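Bedroom Layout Study: Progress Report to Altance
Second period, ending 01/01/2024
Prepared by Spyros Kourkoulas, Brinow

Summary

This report covers the second period of the small bedroom study at the Donnelly building. During the period we finished furnishing the second test bedroom, settled the position of the bed and bedside cabinet, began the tidying trials, and sent a first set of layout notes to Vuko for their housing staff. The work is on schedule except for the storage section of the guide, which has slipped. Spending is within the approved amount. We are asking for one small change to the plan, described under Requests.

Background

Altance agreed to fund a practical guide to furnishing very small bedrooms for people moving into supported housing. Most of the rooms Vuko lets are narrow, and tenants often arrive with more belongings than the room was fitted out to hold. The first report described how we chose the rooms and bought the basic furniture. It also explained the trouble we had placing the tall wardrobe. It blocked the light switch in one room and could not be opened fully in the other.

Work completed

Furnishing. Both rooms now have a bed, a bedside cabinet and a small set of baskets and boxes for loose items. Vinh Khổng handled the purchasing and assembly. The second bed arrived with one side rail drilled on the wrong face. The supplier replaced it, but we lost part of August waiting for the new rail and used the time to write up the first room.

Position of the bed. We tried the bed along the long wall and then with the head under the window. Along the wall is better in both rooms. It leaves one continuous strip of floor wide enough to walk down while carrying something, and the bed can be made from one side without kneeling on the mattress. With the head under the window, the strip was broken in two and the door could only be opened partway.

Bedside cabinet. We compared an open three-shelf stand with a plain cabinet. The stand held more, but things pushed to the back of the lower shelves were hard to reach and small items fell behind it. The cabinet holds less and stays tidier. Its flat top takes a lamp and one basket, and we have found that one basket is the limit. With two, the lamp gets moved to the floor and stays there.

Bedding. We bought plain fitted sheets for both beds. The first pair shrank in the wash and pulled off at the corners. The replacements are one size deeper and have stayed on through repeated washing. We will put the mattress depth in the guide, next to the sheet size, as this was the most common question from Vuko's staff.

Tidying trials

The trials began once the second room was ready. Each one starts with the same set of everyday items left around the room: clothing, chargers, toiletries, papers and a few kitchen things that have found their way upstairs. The task is to get the floor clear and have everything put somewhere it can be found again. We have completed 20 trials out of the 40 planned.

Three points have come up often enough to report now.

Baskets need to be light and easy to grip when full. The fabric boxes we started with sag when lifted by one side, and the contents slide to the bottom. We have moved to small plastic baskets with open sides, where the contents can be seen without taking everything out.

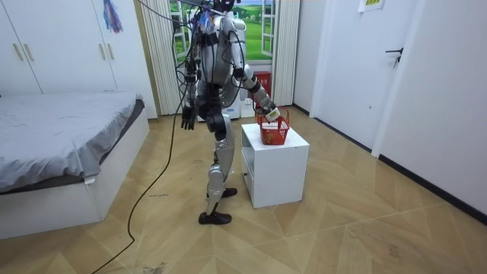 The top of the cabinet works well as a stopping point. Items that have no fixed place go into the basket there first and are sorted at the end, which saves several walks across the room. A basket left toward the front corner is easier to reach than one pushed against the wall, and we are adding this to the layout notes.

The floor between the bed and the cabinet should have nothing on it at all. We tried a small rug there in the first room and took it up again after the corner kept folding over. Bare floor is also quicker to sweep.

Work delayed

The storage section of the guide was due in draft at the end of this period. It is half written. The part on cabinets and baskets is finished, but the part on under-bed storage is waiting for boxes with lids that fit beneath the bed frame. The first delivery was too tall. Vinh has measured the clearance again and placed a new order.

We also had no reply from two of the housing staff who received the layout notes. Comments from the others are being worked into the next version.

Spending

The main costs were the second bed, the replacement sheets and the baskets. The side rail was replaced free of charge. There is $600 left in the furnishing line, and the under-bed boxes will be paid for from it. No money has been moved between lines.

Next period

We will complete the remaining trials, finish the storage section and send the full draft to Vuko for reading. We also plan to repeat some of the trials with the bedside cabinet on the other side of the bed in the first room, where the outlet is awkwardly placed and the lamp cord crosses the walkway.

Requests

We would like to use part of the remaining furnishing money for wall hooks in both rooms. Coats and bags are the items most often left on the bed at the end of a trial, and neither the cabinet nor the baskets can take them. Hooks were not in the original list, so we need written approval before ordering. A reply by email to Spyros Kourkoulas is sufficient.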